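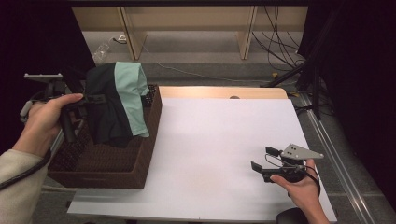 # Chapter 4: Where Goals Come From

Pick any match you remember well and try to say how the goals started. Most of us can describe the finish in loving detail (the near post, the keeper's fingertips) and go blank on what came ten seconds earlier. Who won the ball? Where? How many passes did it take? This chapter is about those ten seconds, and I think it's the most enjoyable one in the book, partly because you'll never watch a throw-in the same way again!

In Chapter 3 we counted shots and gave each one a value. That told us how good a chance was. It said nothing about how the chance came to exist, and two teams with the same shot totals can play wildly different soccer. One works the ball through midfield for half a minute. The other wins it near the halfway line and is shooting before the defense has turned around.

## 4.1 Possessions as the unit of study

We'll call a *possession* any unbroken spell in which one team controls the ball. It begins with a tackle, an interception, a recovered loose ball or a restart. It ends with a shot, a foul, the ball going out of play, or the other side taking control.

That last part causes more arguments than you'd expect. If a defender gets a toe to a pass and it rolls straight back to the attacker, has the possession ended? In this book it hasn't. We ask for two touches in a row by the opposing team, or one touch that is clearly a controlled pass. Other authors draw the line elsewhere, so check before you compare their numbers with ours.

Most of the examples come from one season of the Gradurau regional league, coded by hand. The full file holds 3,845 possessions taken from the matches of four clubs, and 2,243 of them began in the team's own half. You'll get to know two of those clubs especially well:

- **Jelgate**, who press high and give the ball away a lot
- **Trosamine**, who sit deep, wait, and then break at real speed

They finished the season level on points, and I couldn't have asked for a better pair to teach with.

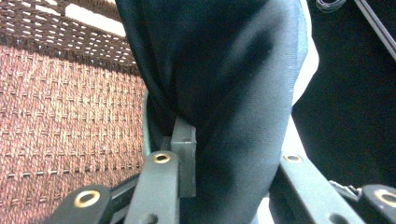 ## 4.2 Fast attacks and slow ones

Start with a simple split. A *fast attack* reaches the penalty area within 12 seconds of the ball being won. Everything else that gets there is a *slow attack*. Possessions that never reach the area go in a third pile, and it's a big one – 1,391 of ours died before crossing the halfway line.

The cutoff of 12 seconds is a choice. Try 10, then try 15, and see how many attacks change sides. If your conclusion flips when you move the line a little, it wasn't a very sturdy conclusion.

Now for the fun part. Trosamine had far fewer attacks than Jelgate but took a shot from a much larger share of them. Before you decide that counterattacking is simply better, think about what the defense looked like each time. A team that has just lost the ball is often stretched, with fullbacks upfield and midfielders facing the wrong way. A slow attack meets eight or nine players behind the ball. The Ansah chart in Section 4.5 puts both things on one page, speed along the bottom and defenders goal-side up the left, and it's worth flipping ahead for a quick look.

### Before you read on

Choose one half of a match you can rewatch, and keep a pencil handy.

1. Write down the clock time each time possession changes.
2. Mark where on the field it changed, using thirds (defensive, middle, attacking).
3. Note how each possession ended.

Expect to fill a few pages. A lively game can produce roughly 200 changes of possession, and your first attempt will be messy. Keep the sheet anyway, mistakes and all, as you'll need it for the exercises in 4.3.

## 4.3 Winning the ball high

Jelgate's whole plan rests on one idea: the closer to goal you win the ball, the less work there is left to do.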